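Town's later school start gets a thin first report

Derard's school district says its later start time is working. The four-page summary it put out in August doesn't quite show that.

Classes at the middle and high schools were moved back last year, from 7:35 a.m. to 8:20 a.m. The district sent a sleep survey home before the change and again in spring. It got 351 replies the first time and 105 the second. Students in the spring group reported sleeping longer on school nights, and the summary calls this "a clear gain."

Maybe so. But a family that likes the new hours and a family that has given up complaining may not be equally keen to fill in a form, and the district didn't track which students answered twice. The summary also leaves out bedtimes. If teenagers simply stay up later, the extra sleep could fade within a year or two.

Tardy slips are a harder number. The high school wrote 349 of them in the fall term, down from the year before, though the summary doesn't say by how much. It also skips the middle school, where parents on the Mular side of town say the bus now gets stuck behind commuter traffic on Russo Road.

The cost is easier to find. Reworking the bus routes added 71 minutes a day to the combined driver schedule – paid time that the original proposal said would be "neutral."

The district plans to keep the 8:20 bell for another year and repeat the survey. It has not said whether the questions will change. 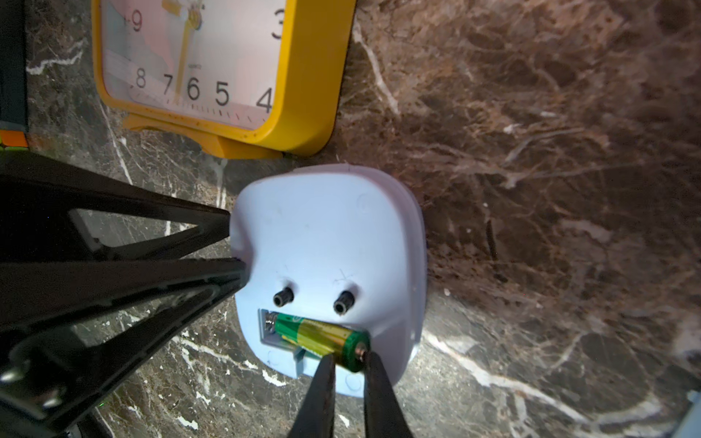
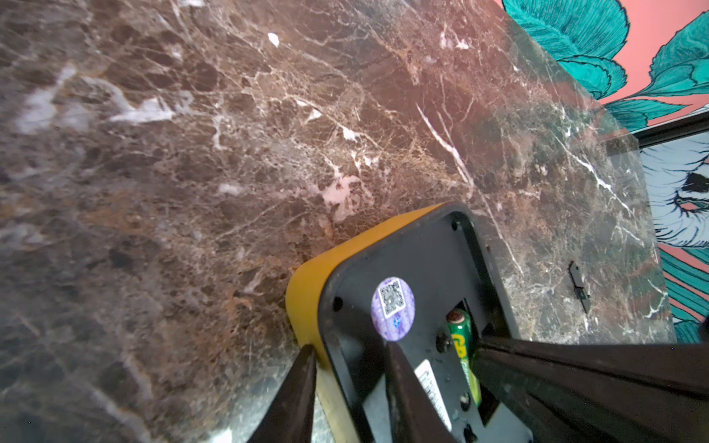
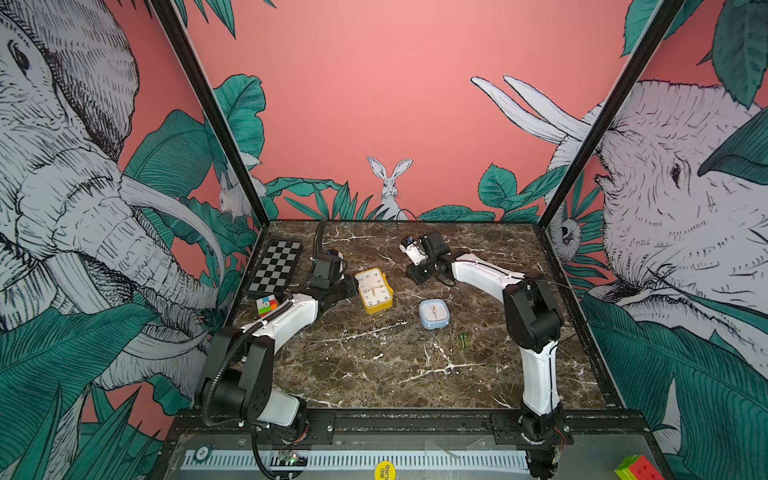 Also in local news

Misach Library will stay open until 8 p.m. on weeknights through the end of the school term. The longer hours were tried last spring and dropped after six weeks, with no attendance figures released.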